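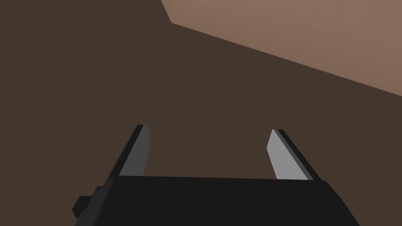
Subject: Re: [semov-users] Duplicate rows after nightly import

Ohemaa Mahama wrote on Monday:

> We moved our parts catalogue to Semov in June and have been
> running the nightly import from the supplier's CSV ever since.
> After last night's run the parts table holds 2,795 rows. The
> supplier's file has 2,149. I have compared a few by eye and the
> extra ones look identical to rows we already had, same part
> number, same description, same price.
>
> The import log shows no errors and exits with status 0. The
> key column is set to part_no in the job file. Is there a way to
> get rid of the extras without emptying the table? Stock counts
> hang off the row ids and I would rather not lose them.
>
> Second question, less urgent: the job now takes far longer than
> it did in June. Is that related?
>
> Ohemaa

Ohemaa,

The rows look identical but the keys almost certainly are not. The importer compares key values byte for byte. It does not trim, fold case or normalise anything unless told to. If the supplier changed the way they export the file, a part number which used to arrive as "K-1040" may now arrive with a trailing space, and Semov will treat that as a new part. Most terminals and all browsers will hide the difference from you.

To check, run this against the parts table:

select part_no, length(part_no), length(trim(part_no))
from parts
where length(part_no) <> length(trim(part_no));

If you get a few hundred rows back, you have found them. If you get none, the next suspect is a non-breaking space, which trim() leaves alone. Search for it explicitly:

select id, part_no from parts
where instr(part_no, char(160)) > 0;

The third possibility is a byte order mark at the start of the file. That only damages the first column heading, and the usual symptom is that the import stops with a missing column message. You have no errors, so I would leave that one until last.

We had the same fault at Dankwa last year. Our supplier replaced their export program and the new one padded every part number to 12 characters. We ended up with 868 duplicates before anyone looked, as the file was being sent in sections and only one section came from the new program. A partial change like that would also explain why your table has not doubled in size.

Cleaning up

Take a dump first. Then stop the nightly job, or it will put the rows back while you are working.

You want to keep the older row of each pair, which is the one your stock counts point to. Ids are handed out in ascending order and never reused, so the lowest id in each group is the original. Build a list of the others:

create table dup_parts as
select p.id, p.part_no, k.keep_id
from parts p
join (select trim(part_no) as tp, min(id) as keep_id
 from parts group by trim(part_no)) k
on trim(p.part_no) = k.tp
where p.id <> k.keep_id;

Replace trim(part_no) with replace(part_no, char(160), '') throughout if the second query was the one that found something. If both did, nest them with replace on the inside.

Before deleting, look for stock records attached to the newer rows. If somebody booked goods in this morning they may have picked either copy from the list:

select s.* from stock s
join dup_parts d on s.part_id = d.id;

Anything this returns has to be moved to keep_id by hand or with an update. The stock table has a unique constraint on part_id and location, so a plain update will fail where both copies have stock in the same place. Add the quantities together in those cases and delete the second record. Check with whoever booked them that the figures are separate receipts and were not entered twice.

Then copy the current prices across if you care about them. The padded rows were written by last night's import and hold the newer price. The originals will have whatever was there the night before. If you are going to run the corrected import straight afterwards you can skip this, as it will update them anyway.

Finally:

delete from parts where id in (select id from dup_parts);

Keep dup_parts for a week or so. It takes no space worth mentioning and it is the only record of which ids were removed.

Stopping it happening again

In the job file, under the key section:

key.column = part_no
key.trim = both
key.spaces = normalise

key.trim deals with ordinary spaces and tabs. key.spaces converts non-breaking and other odd spaces to ordinary ones before trimming. Both are off by default. The manual mentions key.trim on the page about fixed-width files and nowhere else, which I have raised before.

I would also set:

import.max_new = 50

With that in place the job will stop and roll back if a single run tries to create more than 50 new rows. Choose a number that suits your catalogue. When a real batch of new parts comes in you can override it for one run with --allow-new on the command line. Do not put --allow-new in the cron entry.

Run the job once with --dry-run after the change. The summary should report 2,149 rows read and next to nothing new.

Speed

Probably a separate matter. Your number of rows is too small for the duplicates to make a difference you could notice. The usual cause is the history table, which gets one record per part per run whether or not anything has changed. It has been growing since you started in June, and the importer reads it without an index on older installations. See whether you have one:

show index from parts_history;

If part_id and run_id are not listed together, add an index on the pair. Ours went from several minutes to a few seconds. There is also history.only_changes = yes, which stops the unnecessary records being written, but the Trilen reporting module expects a record for every run and will show gaps in its price charts. If you do not use Trilen, turn it on. I have not tried it with the Kundia connector and cannot say what that does.

If none of the queries above finds anything, post the first five lines of the CSV put through hexdump -C, with the prices removed if they are confidential. Please paste the output as text. The list strips attachments.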